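Boards > Kitchen & Table > Wood, Oil & Finish

Mineral oil vs. everything else, round 18

Posted by drinis_dan, September 12, 2019 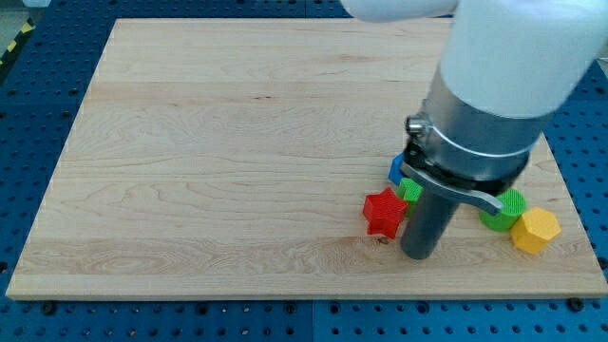
So I have a maple board and I have opinions from my family. My mother-in-law says mineral oil, forever, once a month. My brother says walnut oil, and he says it the way other people talk about their church. The lady at the Cundbridge market sells a tin of beeswax stuff called Wastari for more than I paid for dinner. I just want to cut bread on it without starting a feud. What do you all use?

ElifNazD
Mineral oil from the drugstore. It sits next to the laxatives because it is a laxative. Wipe it on at night, wipe off what's left in the morning, go live your life.

ko_kitchen
Strong disagree. Mineral oil never cures. It wanders off with the dishwater and you're back to dry wood by the end of June. Walnut oil hardens in there. Give it a couple of weeks between coats and quit poking it.

ElifNazD
A couple of weeks between coats. And what are we cutting bread on in the meantime, Ko, our knees?

ko_kitchen
You own a plate.

jlyau
Jui-lin here, I refinish these for a living, or for most of one. You're both fine. Two things matter more than what's in the bottle. Sand first, then wet the surface, let it dry and knock the fuzz down again before any oil goes on. And do both faces. People oil the pretty side, leave the bottom thirsty, and then write me long emails about warping.

breadheel977
Walnut oil is out if anybody with a nut allergy eats at your house. Some folks say the cured stuff is safe. I have a nephew and I'm not running that experiment at Thanksgiving.

drinis_dan
OK that settles walnut, my niece is the same. My brother will need time.
Jui-lin, what grit? I've got 160 and whatever is stuck to the bottom of the toolbox.

jlyau
160 is a start. Go to 220 after that and stop. A guy on here last year took his to 700 and then complained that the oil wouldn't soak in. Well, no.

ko_kitchen
That was me and it looked terrific.

jlyau
It did look terrific.

ElifNazD
Skip the Wastari, by the way. It's beeswax and mineral oil. You can melt your own in a jar set in a pan of warm water -- four parts oil, one part wax -- and it smells like a nice candle.

breadheel977
Use a jar you don't like. You will not be getting that jar back.

drinis_dan
Mother-in-law has been told she was right. She'd like it in writing, so I'm printing this thread.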